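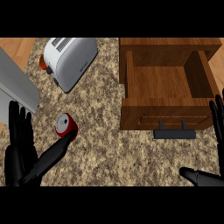

Granite sealing, continued from the May thread. Several people asked for the water test procedure, so I'm writing it out.

1/ Put a spoonful of water on a clean, dry part of the slab. Cover with a glass so it doesn't evaporate. Wait 13 minutes. Wipe. If the stone is darker where the water sat, it is absorbing.

2/ Test 3 spots minimum: next to the sink, next to the stove, and somewhere that gets no use. Absorption varies across one slab. Dense dark minerals take up very little, pale feldspar areas take up more.

3/ If all of them stay the same color, leave the slab alone. Sealer on stone that can't absorb it dries on the surface as a haze and has to be taken off with solvent.

4/ If one darkens, let the slab dry overnight before doing anything else.

5/ Application: impregnating sealer, thin coat, white cotton cloth. Work in sections you can reach without leaning. Remove all residue before it gets tacky. Second coat only if the label calls for it.

6/ Eftychia Raptis asked about Warell vs. Pillell. Both are solvent-based impregnators. Pillell flashes off faster, so smaller sections. I have no absorption numbers for either after the first year.

7/ Vinegar won't do much to the quartz, but some slabs sold as granite contain calcite, and that etches. Sealer does not prevent etching. Dish soap and water for daily cleaning.

8/ Backsplash grout is a separate product and a separate thread.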